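Cahier de l'atelier émaux, samedi

Matin. Défourné à neuf heures, four encore tiède, gants oubliés chez moi. Le compteur de cuissons affiche 2 412. Jytte soutient qu'il a été remis à zéro une fois, du temps de Marcelle, et Marcelle soutient que non. On en restera là.

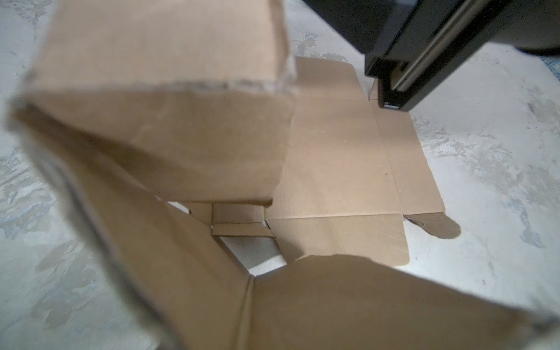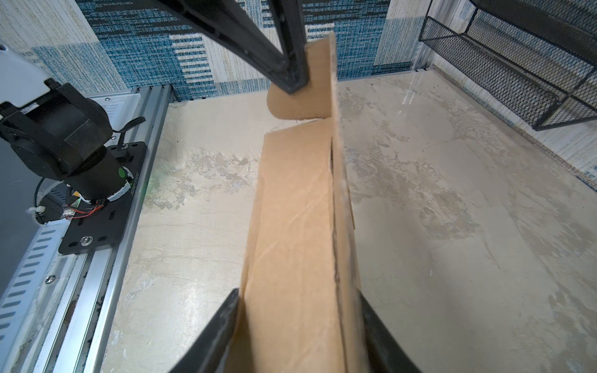 Carton ondulé, toujours.

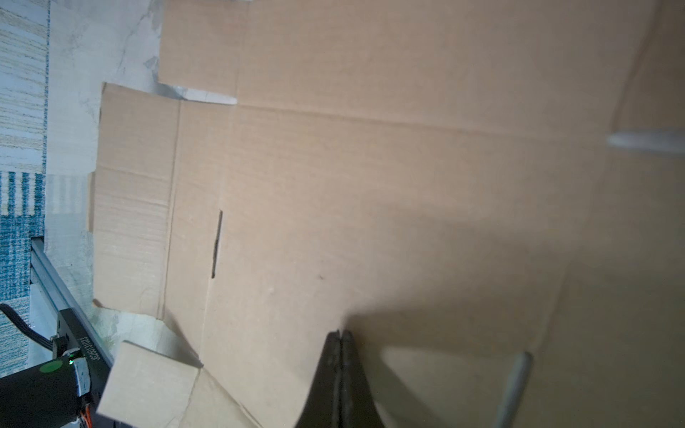
Série Anen, le bleu sans cobalt. Quatorze plaquettes, base commune, lots de 100 g de matière sèche, on ne fait varier que le cuivre et l'étain. Terre Ķēniņš, biscuit de la semaine dernière, engobe blanc sur la moitié gauche. Cône six, palier court, refroidissement naturel (c'est-à-dire : tout le monde est rentré chez soi).

Plaquettes 1 à 4 : vert. Un vert très correct, régulier, brillant, un peu pharmacie. Si on m'avait demandé un vert je serais déjà à la plage.

Plaquettes 5 à 7 : turquoise sur l'engobe, vert bouteille sur la terre nue. La limite entre les deux est nette comme un trait de règle. Joris trouve ça magnifique et veut en faire des bols. Noté, classé, on en reparle quand Standholm aura ses carreaux.

Plaquette 8 : tombée face contre l'enfournement, collée. Elle fait maintenant partie de la plaque. Voir plus bas, rubrique engobe de protection, rubrique que je recopie à chaque cahier.

Plaquettes 9 et 10 : bleu. Vrai bleu, un peu laiteux, avec des tressaillures fines dans les creux. La 10 est la plus proche de ce que veut Fouzia. À la lumière du jour seulement. Sous les néons de la salle d'émaillage elle redevient verte, et c'est sous des néons que Standholm va la regarder.

Plaquettes 11 à 14 : mates, sèches, piquées. J'ai poussé l'alumine trop loin. Sur la 13 on pourrait aiguiser un couteau — j'ai essayé, ça marche assez bien.

Midi. Repris les calculs. La 9 et la 10 ont la même silice, la différence vient de la fritte. La 10 est faite avec le sac neuf d'Ekel, la 9 avec le fond de l'ancien seau, celui dont l'étiquette a disparu et que tout le monde appelle « la bonne ». Le problème de « la bonne », c'est qu'il en reste de quoi remplir un pot de yaourt. À faire : cesser de formuler avec des matières qu'on ne sait plus nommer. C'était déjà à faire en mars, j'ai retrouvé la page.

Tressaillage : il en faut moins. Deux pistes.
a) remplacer un peu de la soude par du lithium. Cher. Fouzia fera la tête.
b) monter la silice, quitte à perdre du brillant. Pas cher. Joris fera la tête.
Je commence par b.

Densité du bain. Shoaib a encore pesé l'émail dans la tasse ébréchée au lieu de l'éprouvette. Ses valeurs sont cohérentes entre elles, je le reconnais, elles ne le sont avec aucune autre mesure prise dans ce bâtiment. Repris tout à l'éprouvette. Le bain de la 10 était trop épais, ce qui expliquerait le laiteux. Ou pas. À refaire avec trois épaisseurs : un trempage bref, un trempage normal, un trempage « téléphone qui sonne ».

Après-midi. Appel de Standholm. Ils confirment 2 000 carreaux pour la piscine, ils confirment le bleu, ils ne confirment pas quel bleu. Je leur ai demandé une référence, on m'a répondu « comme la mer mais intérieure ». J'ai noté la phrase au crayon sur le mur au-dessus de la balance, elle aidera l'équipe. Ils voudraient aussi que les carreaux ne glissent pas, mais qu'ils brillent. Proposé d'émailler les murs en brillant et les plages en mat. Silence au bout du fil, puis : « ah oui, les murs ».

Donc pour les plages il nous faut la version mate du même bleu, et la série 11 à 14 n'est pas complètement perdue. La 11 est la moins méchante. Réduire l'alumine, garder l'étain, refroidir plus lentement entre la fin du palier et le rouge sombre. Le programmateur accepte une rampe de descente, Marcelle m'a montré où. Il faut appuyer deux fois sur la touche marquée « stop ».

Enfournement de protection. Je recopie donc :
— moitié kaolin, moitié alumine hydratée, eau à vue
— deux couches fines, croisées, sur plaque sèche
— rien sur la tranche, ça s'écaille et ça tombe dans les pièces du dessous
— un doigt de terre nue sous chaque plaquette, essuyé à l'éponge PROPRE
Le mot propre est souligné dans trois cahiers successifs, par trois écritures différentes.

Gratté la plaque de la 8 au disque. Masque, lunettes, porte ouverte. Il reste un croissant turquoise dans le réfractaire, assez joli. Plaque reléguée en bas du four.

Jytte est passée voir les bleus. Elle les a regardés à la fenêtre, puis dans l'escalier, puis dans les toilettes (ampoule jaune). Verdict : la 10 à la fenêtre, la 9 dans l'escalier, aucune dans les toilettes. C'est la première méthode d'éclairage comparatif que nous ayons, je propose de la garder. Il faudrait juste remplacer l'escalier par quelque chose qu'on puisse poser sur une table.

Question ouverte : le fer de la terre remonte-t-il à travers l'engobe ? Sur la 10, on devine un liseré plus chaud côté bord. Si oui, il faut doubler l'engobe, et doubler l'engobe sur une commande pareille, c'est une conversation que je laisse à Fouzia. Test simple : même émail, même cuisson, une plaquette à simple couche, une à double, une en porcelaine pour référence. La porcelaine est dans l'armoire de Marcelle. La clé aussi, j'en ai peur.

Prochaine fournée :
base 10, silice montée, trois épaisseurs
base 10, fritte Ekel seule, « la bonne » interdite
base 11, alumine réduite, descente lente
test engobe, comme ci-dessus
un bol de Joris, moitié turquoise moitié vert bouteille, il reste une place en haut et j'ai fini par dire oui

Broyeur : bruit de nouveau, côté gauche. Graissé. Même bruit, plus gras.

Poids des seaux reporté sur la feuille de stock. Oxyde d'étain à recommander lundi, il en reste pour deux séries si Shoaib pèse, trois si c'est moi. Fermé l'eau et coupé le compresseur à dix-huit heures. La 10 est sur le rebord de la fenêtre, prière de ne pas s'en servir comme sous-tasse.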